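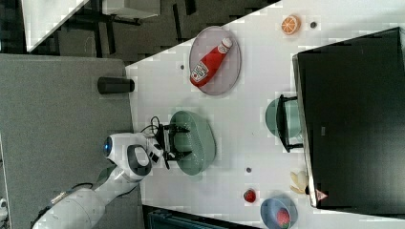
Figure 7.1 A sage-green bowl, an orange slice and a bottle of ketchup on a white tabletop.

Chapter 7
Writing Comedy for Radio

A radio comedy has to reach its listener through voices, sound effects, music and silence. The writer cannot use a raised eyebrow or a pair of trousers falling down. If a character walks into the wrong room, the audience has to learn it from what they hear, and they have to learn it quickly enough to laugh.

Chapter 6 dealt with the stage sketch. Much of that material carries over, including the work on setup and payoff. The main changes are in the number of characters, the length of scenes and the way a place is made clear.

We will work from one series throughout the chapter. Kinnear Junction was a half-hour comedy set in the ticket office of a small railroad station, made for the regional station in Jumstead. Its scripts have long stretches of plain talk broken by sudden noise, and they mark every effect in capital letters on its own line. The full script of "The Skimier Express" is printed at the end of the chapter. Read it once before going on - aloud, if you can.

Most scenes in the series use 3 voices. With more than that, listeners lose track of who is speaking unless the writer keeps putting names into the dialogue. The stationmaster speaks slowly, the clerk interrupts, and Mrs. Zivska asks questions that have already been answered. A listener who tunes in late can tell them apart within a page.

By the end of this chapter you should be able to:

Set a scene in the first two lines without having a character describe it
Mark sound effects so that a producer can time them
Write a running joke that pays off in the final scene
Cut a 200-word speech by half and keep the laugh

7.1 Where Are We?

The opening lines of a radio scene must tell the listener where the characters are. Beginners often write a line such as "Well, here we are in the ticket office."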